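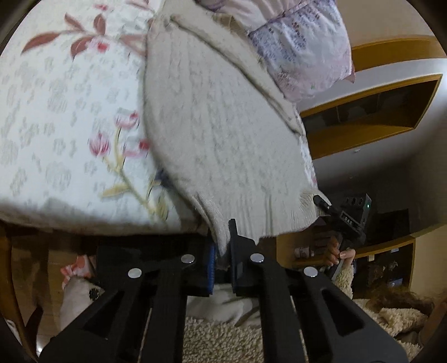
Beige knit on the bed, ribbed hem pulled out straight.

Woollens and knits - the quick version

Getting the winter stuff sorted, so writing this down before I forget again. October 2023 and the nights are still cold in Stusthorpe but the heavy jumpers can go soon.

Washing
Cool water, always. Hand wash if you've got the patience, otherwise the wool cycle and a mesh bag. Turn inside out first. Wool wash only - I use the Gromix one, two capfuls, no softener. Softener makes cuffs go baggy, or it did on mine.

Don't wring. Squeeze, then roll in a dry towel and kneel on it. Second towel if it's a chunky one.

Drying
Flat. Not on the line, not on a hanger, not over the back of a chair (guilty). A bed with a sheet on it does for laying things out and checking the shape, but put a couple of towels under anything damp or you'll be sleeping on it. Pat the hem and cuffs in to the width you want. Flip next morning. Keep off the heater - I shrank a grey cardigan to doll size in one afternoon.

Hems gone wavy
Steam iron held just above the ribbing, never touching. Push the ribs together with your fingers, leave it alone till it's cold. Works on cotton as well, not so much on acrylic. Acrylic goes limp if you get it too hot and theres no coming back.

Pilling
Fuduline fabric shaver, 20 dollars at the hardware place. Go slow, garment flat and smooth, nothing bunched underneath. Empty the little tub often. A disposable razor is OK in a pinch but I've put a hole in a sleeve that way. Underarms and sides pill worst so start there.

Snags
Never cut the loop. Crochet hook or a blunt needle, pull it through to the wrong side, then ease the stitches either side until the pucker goes.

Storing
Clean before it goes away, even if worn once. Moths go for sweat and food marks you can't see. Fold, don't hang - shoulders get those awful points. Heaviest on the bottom. Cedar balls need a light sand every January or the smell goes, lavender bags want refilling aroud the same time. The Van der Linden tubs with the clip lids are the ones I'd buy again, the cheaper ones cracked at the corners.

If you do find moths - bag the jumper, freezer, 2 weeks, out for a day, back in for another few. Vacuum the drawer, corners too, and empty the vacuum outside.

Next up is doonas, when I get a minute.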